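Visit report: Losine platform open day, Plemolville

The Losine open day took place on a Saturday at the Potden offices in Plemolville. Doors opened at 9.30 and the sessions ran until shortly after four. I went because I have used the charting package for two years, mainly on index futures, and wanted to see how the new order module handles partial fills before paying for the upgrade.

Registration was on the ground floor. Each visitor received a lanyard, a printed timetable and a login for a demo account which expired at the end of the day. The demo accounts ran on replayed data from a week in March, so everyone in the room saw the same prices.

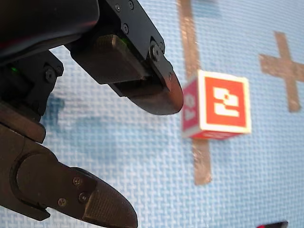
The first session covered data feeds. Losine now takes two feeds in parallel and compares them tick by tick. If one falls behind the other by more than 200 milliseconds, the slower feed is dropped and the chart is marked with a grey band for the period affected. The band stays in the saved chart, so a back-test run later can leave those bars out. I asked whether the threshold could be set by the user. It can, but only from the configuration file, and the program has to be restarted afterwards.

The order module came next. Stop orders can be held on the broker's server or on the user's own machine. Local stops allow conditions that most brokers will not accept, for example a stop that becomes active only after a bar closes below a moving average. The drawback is plain enough: if the machine loses its connection, the stop does not exist. Potden's staff said so clearly and recommended a wide server-side stop behind every local one. A setting places this automatically. It is off by default, which I would change.

Partial fills are handled better than in the current version. When an entry is part filled, the stop is sized to the filled quantity and resized with each further fill. On the replay I entered an order for 80 contracts in a thin market and watched the stop follow the position up in five steps. One resize was late by several ticks. The presenter put this down to the replay server, and I could not check that on the day.

Lunch was sandwiches. The queue was long and the coffee ran out before the second sitting.
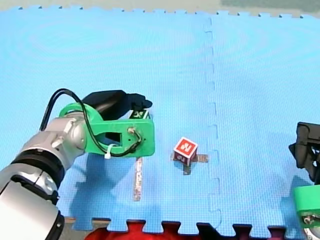 In the afternoon there was a shorter session on Rosenthal, the scripting language that replaces the old formula editor. Existing formulas can be imported, with two exceptions: anything that refers to a future bar, and anything that calls an external library. Nested conditions import correctly but are laid out badly and need tidying by hand. Compile time is much improved. A script that scans 650 symbols on daily bars finished before the presenter had ended his sentence, although the same scan on one-minute bars was not shown.

Questions were taken at the end. The main points were these.

Licences are per user and may be installed on two machines, only one of which can send orders.
Saved workspaces from the current version will open in the new one, but cannot be saved back.
There is no date yet for options support.
Tick history is kept locally and is not compressed.

The timetable allowed too little time at the demo desks, and I did not get to the multi-account screen. Parking is behind the building and was full by ten; the station is a short walk. Slides are to be sent to everyone who registered. I have put off the upgrade until I can repeat the partial fill test on a live feed with small size.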